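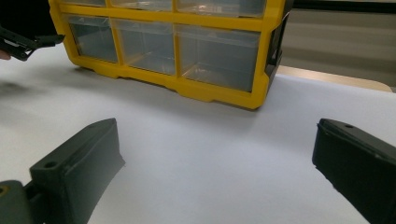 Small Parts Storage: Progress to Dec 22, 2023
The Rurnidwood workshop has purchased drawer organizers under the Fekel grant, at a cost of $600. The units have clear plastic drawers, so that members can see the contents without opening them. 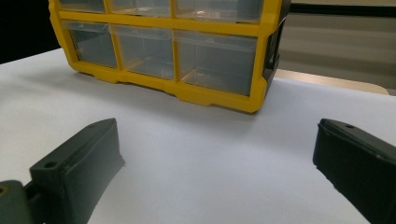

Labelling will follow once Lamduan Srithong has approved the list of fasteners and fittings. The colour code agreed in October is unchanged. 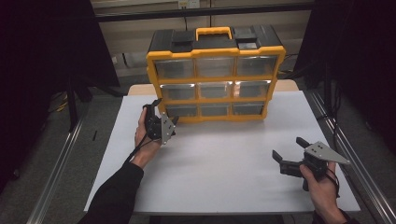

When will the drawers be filled?
Filling is planned for the next reporting period, beginning with screws and washers. Neema Owino will oversee the work.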